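Plandel wants 3893 towel-folding runs before it trains anything

Plandel says its two-armed setup will learn to fold towels from recorded runs, each steered by a person. The target is 3893 by August. So far it has nearly 300, all done on one wooden table – hardly a busy laundry room. 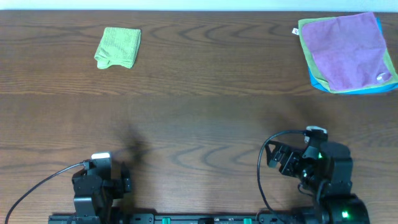 Zainab Okafor doubts the total matters much if the cloths and the table stay the same, and would sooner see two more rooms added. Plandel has not said whether it will publish its failed runs.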